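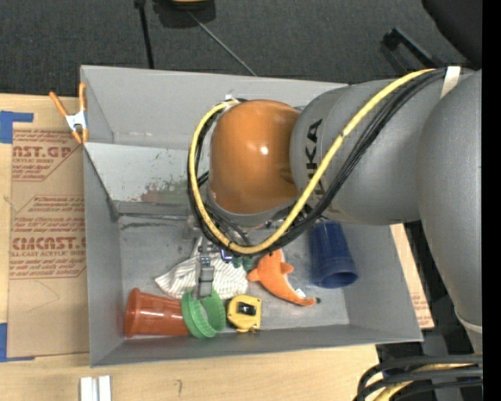
CASSTEAD, Mar 22, 2023 – Henriques, the second-hand homeware shop that has been a fixture of the Fumport seafront for 17 years, is opening a second shop in Casstead this April, and everyone in town is invited to bring something along for the shelves. It doesn't have to be a houseful. A small assortment of household items like the one in the big grey bin, lying on that scuffed metallic floor, is a perfectly good start, and many of the nicest things Henriques has ever sold came in as part of a bundle no larger. The new shop is in the old seed merchant's on Tanner Street, a building that most people in Casstead will remember for its green shutters and its very long counter. Both have been kept.

The Casstead shop will sell everything that goes in a kitchen, a dining room or a linen cupboard: saucepans, mixing bowls, tablecloths, toast racks, cake tins, teapots with and without their lids, and a whole wall of plates sold singly so that people can fill the gaps in a set they already own. There are 300 square metres of floor over two levels. The ground floor will be given over to the shop itself, and upstairs there will be a mending room, a small reading corner with old cookery books, and a long table that can be booked free of charge by local groups in the evenings.

Milagros Tejada, who opened the Fumport shop and still runs it, grew up in Casstead and has been looking for the right building there for a good while.

"I bought my first saucepan on Tanner Street, from a stall outside the seed merchant's, so you can imagine how I felt when the lease came up," she said. "I rang the agent before I'd even finished reading the notice! We get so many customers in Fumport who have come over on the bus from Casstead, carrying their bags home on their knees, and I kept thinking that we ought to be going to them. The building is a joy. It has deep windowsills, the light comes right through to the back in the afternoon, and the counter is long enough to unwrap a full dinner service without moving anything."

Prices will follow the Fumport pattern. Single plates, cups and pieces of cutlery go into the penny trays by the door, where everything is under a pound. Sets and larger pieces are priced one by one, with a handwritten tag that says what the item is, when it was probably made if the shop can tell, and whether there is anything the buyer should know, such as a hairline crack or a handle that has been glued. Nothing with a hidden fault goes out on the shelf. Pieces that are too worn to sell but too good to throw out are put in a free box on the step at closing time.

The mending room

Upstairs, the mending room will be looked after by Macarena Ocampo, whose china repair classes have had a waiting list in Fumport for as long as they have been running. She will be in Casstead on two days a week to begin with. Visitors can bring in a broken cup or a wobbly pan handle and ask for advice at no cost, or leave the piece to be repaired for a fee agreed beforehand.

She will also teach a beginners' course in the evenings, with 4 sessions to each course. The first session covers cleaning and sorting the pieces, the second gluing, and the third filling chips. The last is kept for colour, when students match the paint to the glaze and touch in whatever pattern has been lost. Students bring their own broken china. Anyone without a suitable piece can choose one from the crate under the stairs, which Macarena has been filling since the autumn.

"People arrive very worried that they'll make it worse," Macarena said. "It's already in bits! That is such a good place to start from. Somebody came last year with a gravy boat that had belonged to an aunt, and it had been in a drawer wrapped in newspaper for so long that the newspaper was more interesting than anything we read that week. We all stopped work to look at the adverts. The gravy boat went home in one piece and I hear it gets used on Sundays, which I would advise against with hot gravy, but there we are."

A note on that last point: mended china is lovely for fruit, letters, keys and dried flowers, but most glues are not suitable for food or for hot liquids. The mending room will have a printed sheet explaining which repairs are safe for the table and which are for the shelf only.

What to bring, and how

The shop is taking in stock now, ahead of opening. Items can be handed over at the side door on Weaver's Passage between ten and three, and there is a bell for anyone who has trouble with the step. Please wrap breakables in a tea towel or some paper and put knives in a box with a lid.

Henriques is especially keen to have:

Baking tins of any size, including ones that have gone dark with use
Enamel pie dishes
Wooden spoons, rolling pins and chopping boards
Odd saucers, which are always in short supply
Tablecloths and napkins, ironed or not
Glass storage jars with their rubber seals, or without
Handwritten recipe books

Electrical goods can't be accepted, and neither can non-stick pans where the coating has begun to lift. Pressure cookers are also a no, sadly, however well they have been treated. Large furniture needs a photograph and a phone call first, as the doorway on Weaver's Passage is narrower than it looks.

Everyone who brings something in can choose between a small payment, credit to spend in either shop, or having the value passed on to the Casstead school meals fund. In Fumport, more and more people have been choosing credit, and Milagros puts this down to the penny trays being right next to the desk.

Lunch next door

The ground floor of the neighbouring building has been taken by Liletti, the Fumport bakery and lunch counter, which will open on the same morning. A doorway is being put in between the two so that customers can go from one to the other without stepping out into the rain. Liletti will serve soup, filled rolls, its well-loved almond slice and a daily pie, all on second-hand plates from the shop. If you like the plate, turn it over: there will be a price on the back of the saucer it comes with, and you can buy it once it has been washed.

The two businesses have shared a street in Fumport from the beginning, and it was Liletti's bakers who first suggested the pie dish exchange, now in its third winter. Anyone who brings in a pie dish can borrow a different one for a month. It started with a handful of dishes and has become a cheerful muddle of enamel, glass and stoneware going back and forth across town, often with a slice of something still in it by way of thanks. Casstead will have its own exchange from the first day, beginning with a stack brought over from Fumport.

Opening day

Doors open at nine on the first Saturday in April. The first 100 customers will be given a cotton shopping bag made from old tablecloths, no two alike, sewn in the mending room over the winter. Macarena will be showing how to re-glue a cup handle at eleven and again at two, and Liletti will have a tray of almond slices on the counter for as long as they last. There will be a table of children's things downstairs, mostly small rolling pins, biscuit cutters and doll-sized tea sets, and the long table upstairs will be laid out with old cookery books for anyone who wants to sit and copy out a recipe. Pencils and cards will be provided.

After that, the Casstead shop will keep the same hours as Fumport, from nine until half past five, closing early in bad weather if the buses stop running. The upper floor can be reached by a lift at the back of the shop. Dogs are welcome downstairs on a short lead, with a thought for the lower shelves.

Booking for the evening china course opens in the shop on the morning of the launch. Places are given in person or by telephone, and the names of anyone who misses out will be kept for the next course.

For interviews, or to visit the Tanner Street building before it opens, please contact Milagros Tejada at Henriques, Fumport. Macarena Ocampo is also happy to speak to local papers and radio about china repair, and can bring a teapot.

ENDS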